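Does folding matter if the drawer is shut?

I have been reading about folding again, which tells you what sort of January it has been. The book is by Elfriede Camenzind, it runs to 233 pages, and every one of them is about putting clothes away. A friend swore it had changed her mornings. I have seen her mornings and I'm not convinced.

The claim is that a properly folded top takes up a third of the room of a badly folded one. I tried this with the chest of drawers in our back bedroom, an old Allness thing with a bottom drawer that sticks. After a whole evening of careful thirds and smoothed sleeves I had freed up a gap big enough for a pair of socks. The drawer still stuck.

Then there are the gadgets. Urquijo will sell you a folding board, Sudus will sell you dividers to stand the results up in, and a set of both came to more than I paid for the chest. I sent the board back. It was made for a shirt with flat seams and a stiff collar, and most of what we own is soft grey cotton that slumps the moment you let go of it.

Grey tops, pale cloth, plenty of creases.
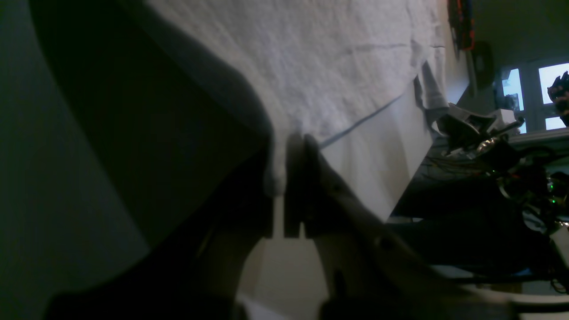
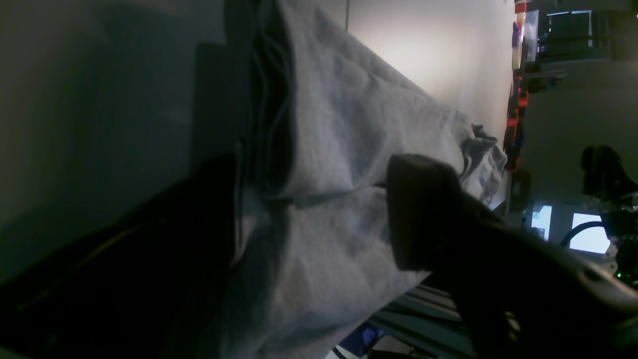
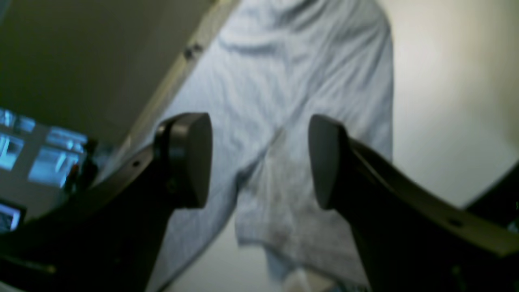
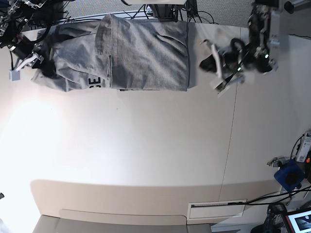

Camenzind's answer to thick cotton is to start again if the first fold isn't square. Start again! She allows 22 seconds a garment, and I can only suppose she has never met a sweatshirt. The sleeves are the trouble. Fold them straight across the back and you get a lump in the middle, fold them down and you get two lumps at the sides, and either way the thing leans over as soon as it's stood on end.

I will give her one point. Doing it on a table is much better than doing it on the bed, where everything sinks and you end up kneeling on a cuff. My back was grateful for that. I'd have paid for a leaflet that said so and left out the chapter on thanking your jumpers.

What I do now is fold in half, sleeves in, then in half again, and lay it flat in the pile. It takes no thought and the result is a bit fat along one side - so I turn every other one round. My mother did the same with towels. The pile in the drawer has stayed up since October, apart from the one time somebody went looking for a particular T-shirt at the bottom and took it out like a magician with a tablecloth.

The book is going to the charity shop with the dividers, if anyone wants to get there before me. I'm still waiting for the refund on the board.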